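Ticket 1719
Queue: Deltitz handheld grippers, practice rules
Subject: Sticks keep rolling in the fingers, and which rule do I follow?
Status: Open, waiting on requester

First message

Hi all! I'm working through the chopstick task (sticks and the holder, both grippers) and I've got a problem that's half hardware, half rulebook. Whenever I close on a single stick near its thick end, it rolls a little against the pads and the tip wanders off to one side. Then I squeeze harder, which I know we're not supposed to do, and it rolls some more.

The rule sheet from May says "grip thin objects at the middle." The older Dirkeck sheet, the one still taped inside my case lid, says to grip at the thick end so the tip stays free for placing. They can't both be right, can they? I've been going with Dirkeck because that's the one I see every time I open the case.

What I've tried so far:
- wiped both pads with a dry cloth, let them sit, tried again. Slightly better, then the same.
- ran the open/close check. Passes.
- swapped left and right grippers. Same thing in either hand, so I don't think it's one bad finger.
- slowed way down on the close. This helped the most, but I can't keep it up for a whole session.

Also, do I have to stop and log it when a stick rolls but doesn't drop? Rule 4 only talks about drops.

Reply from Kazue Kuroda, Surden desk

Thanks for writing it all out. Please take the Dirkeck sheet out of the lid, it was replaced and I'm sorry it's still in there. The May sheet wins whenever the two disagree. That said, "middle" was written with pens and straws in mind, and a tapered stick is its own animal. Could you try closing on it a bit further up from the thick end, pads flat against it, and pause before you lift? And send a picture of how you normally hold one so I can see where the pads land.

On rule 4: a roll with no drop doesn't need a stop. Put the letter R in the notes column and carry on. If you get 3 in a row, stop and redo the open/close check before you go on.

Second message

OK, old sheet is out of the lid and in the recycling. I tried the higher grip on Thursday and it's nicer! The pause is what I kept forgetting — I'm a rusher, always have been. I still got a couple of rolls, both when I came in at an angle, so I've marked them R like you said.

Could somebody add a line about tapered things to the May sheet? Even just "pads flat, pause, lift" would have saved me an evening. Mtshali's sheet has something like that for paintbrushes, and I'd be happy with a straight copy.

Picture's attached with my usual thick-end hold. Tell me how far up you'd go and I'll redo the set tomorrow morning before lunch. 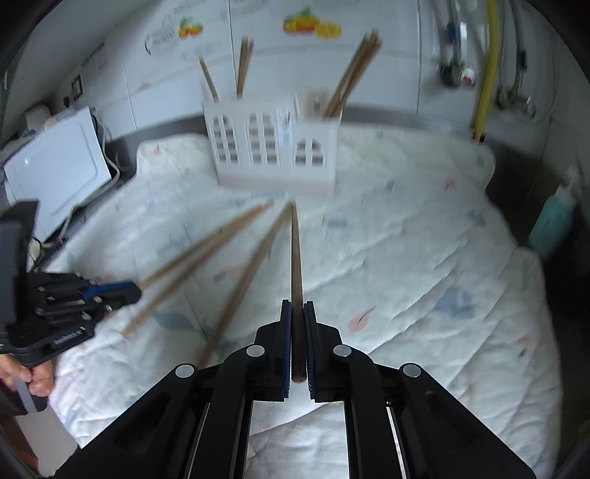
Attachment 1: usual hold, one stick, thick end down between the pads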